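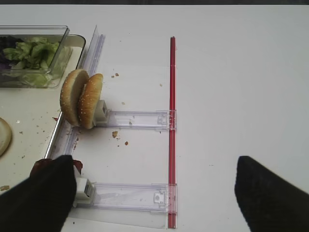
Who runs Flomham Lunch Kitchen?
A small cookery school and lunch counter, owned by the people who work in it. Ambros Imhof started it, nine of us own it now.

How we got going
Rented the old Hubmann bakery on Zadum Street. No sign, one oven, a borrowed fridge. Ambros taught bread on Saturday mornings and sold soup at midday to pay for the flour. First September we had 60 people through the classes. Last year it was 1,891, counting the school groups.

What we teach
Bread, buns, pickles, packed lunches. Knife skills for teenagers. A cheap suppers course, six evenings, always full so do book early. Most classes run two hours and you eat what you make. Beginners very welcome, we mean it!

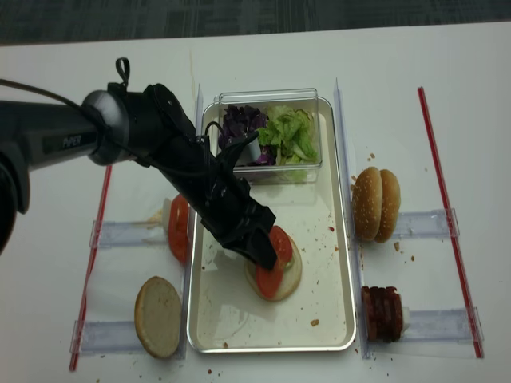 The lunch counter
Open weekdays, half eleven till two. Short menu, changes when the veg order changes. Burgers on Fridays, buns baked that morning. Soup every day, usually two kinds. Bring your own tub and get a bit off. Cards and cash both fine.

Where the food comes from
Salad and tomatoes from Jirow, a grower just up the valley. Flour from the mill. Meat from the butcher oposite. Leftovers go to the hostel at closing time.

Burger with tomato and lettuce.
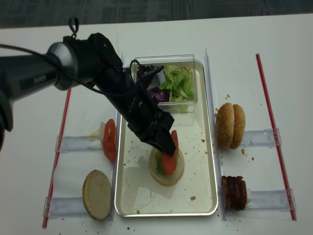 Tomato on, top bun still to come.

Working with us
We take on two trainees every September. Paid, four days a week, no certificates needed. Write a few lines about what you like cooking and drop it in at the counter, or post it thruogh the door if we're shut.

Hiring the kitchen
Evenings and Sundays. Seats 60 standing, fewer round tables. Ask for Ambros.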